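Kukora瓷砖填缝剂使用评测:厨房墙面马赛克翻新记录

发布日期:2024年7月13日
分类:建材与工具 / 填缝、勾缝

本次评测的是Kukora水泥基填缝剂,浅米色,细缝型。对比对象是此前一直使用的Boser柔性填缝剂。两种材料用在同一套厨房的墙面上,基层相同,施工人相同,工具相同,环境条件接近。评测材料均为自费购买。

一、包装与标识

Kukora为粉料,纸塑复合袋,内衬一层薄膜,袋口缝线封装。背面标注了加水比例、可操作时间、适用缝宽和保质期,字体偏小,但信息齐全。生产批次喷在袋底,与色号分开打印,采购多袋时需要逐袋核对。Boser把批次和色号印在同一行,核对起来更方便。

粉料细度正常,过筛后没有发现结块。开袋时扬尘较明显,需戴防尘口罩。

二、基层与准备

旧填缝层用手动清缝刀剔除,清到砖体厚度的三分之二以上。窄缝不建议用电动工具,刀片稍有偏移就会崩边。剔缝后用吸尘器配扁嘴吸净,再用半干海绵擦拭砖面,缝内不得有积水。

墙面底部靠近台面的一段原先使用过硅酮胶,残留部分先用刀片刮除,再用除胶剂处理。残胶没有清干净的位置,任何水泥基填缝剂都无法附着,与品牌无关。

三、搅拌

按袋面比例称量,先水后粉,用低速搅拌器拌至无颗粒,静置后再搅拌一次。Kukora静置前偏稠,二次搅拌后明显变软,初次使用者容易在这一步误判而多加水。多加水的后果是干后强度下降,颜色发白,缝面出现针孔。我按比例下限加水,手感仍然够用。

可操作时间方面,袋面给出的是2小时。实际在厨房室温下,后段浆料已开始变涩,刮板阻力增大。建议小批量拌料,用完再拌。Boser的后段手感要好一些。

四、填缝与清洁

刮板选用Zostau的橡胶刮板,硬度中等。沿砖缝的对角方向刮入,压实后再以近垂直角度刮去余料。马赛克缝多砖小,余料的清理量远大于普通墙砖,材料是否容易清洁,对总工时影响很大。

Kukora在这一项表现较好。表面收水后用拧干的海绵轻擦,砖面残留的泥膜可以一次带走大部分,缝面没有被拉凹。第二遍清洁后只剩一层薄雾,干透后用微纤维布抛掉。Boser含聚合物较多,泥膜偏黏,同样面积需要多换一次水。

有一点需要注意:海绵必须勤洗,水桶建议准备2个,一个初洗,一个过清水。用浑水反复擦拭,深色砖面上会留下发白的痕迹,浅色砖上则不易察觉,等到侧光照射时才显现。

五、颜色

浅色填缝剂的选择取决于砖面的主色。砖面以米色、浅褐为主并夹杂深色块时,纯白缝会使网格过于突出,深灰缝又会把小砖连成一片。浅米色居中,整体对比较低,深色砖仍能保留点缀作用。

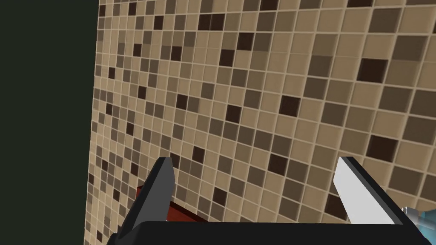
米色、灰褐与深棕混色的小方砖墙面,浅奶油色细缝。

Kukora的浅米色干后比湿料浅一个等级左右,与色卡基本相符。色卡是印刷品,只能作参考,建议在废砖上做小样,干燥后再定。小样应放在实际墙面旁边,分别在自然光和橱柜灯下比较。暖色灯会使米色偏黄,这在色卡上看不出来。

同批次之间没有色差。我另外补购的一袋批次不同,单独看没有问题,并排时略偏灰。若墙面较大,应一次购足,并将不同批次的粉料干拌混合后再加水。

六、固化与耐污

施工后24小时内未接触水。之后用指甲按压缝面,无压痕,无掉粉。局部转角处有一条细裂,位置在两面墙交接的阴角。阴角本应使用弹性密封胶,属于我的施工选择问题,不计入材料缺陷。剔除后改用Shezi中性密封胶,颜色略深于填缝剂,可以接受。

耐污测试在废砖小样上进行,分别滴加酱油、食用油和浓茶,静置8小时后用中性清洁剂擦拭。未涂防护剂的小样,酱油留有浅印,食用油处颜色略深,浓茶痕迹最明显。涂过渗透型防护剂的小样,三者均可擦净。结论比较明确:灶台后方的墙面若使用这款材料,防护剂不能省略。Boser未涂防护剂时的耐油表现稍好,但茶渍情况相同。

七、同行意见

Bheki Adams长期从事厨卫翻修,他用过同系列的粗缝型,认为该系列的清洁性稳定,但对加水量敏感,不适合凭手感拌料。这与我在细缝型上的观察一致。他还建议在墙面马赛克上缩小每次填缝的面积,先完成一块再推进下一块。我照此操作,后半段的清洁明显省力。

八、优缺点

优点:
清洁性好,适合缝多的马赛克墙面
干后颜色接近色卡
细缝填充密实,未见明显针孔

缺点:
后段可操作性下降
不同批次存在轻微差异
未做防护时耐茶渍、酱油能力一般
批次与色号分开标注,核对不便

九、购买建议

墙面马赛克、细缝、浅色系,且愿意按比例称量并涂防护剂的用户,可以选用。地面、淋浴区或有振动的基层,建议选用柔性更高的产品。若只是局部补缝,一小袋即可,剩余粉料应密封防潮,袋口反复开合后容易结块,结块的粉料不要过筛再用。

价格方面,Kukora比Boser低一档,但加上防护剂后,两者总成本几乎相同。

补充:有读者询问能否直接覆盖在旧填缝层上。袋面说明要求清除旧料,我没有做过覆盖测试,不提供结论。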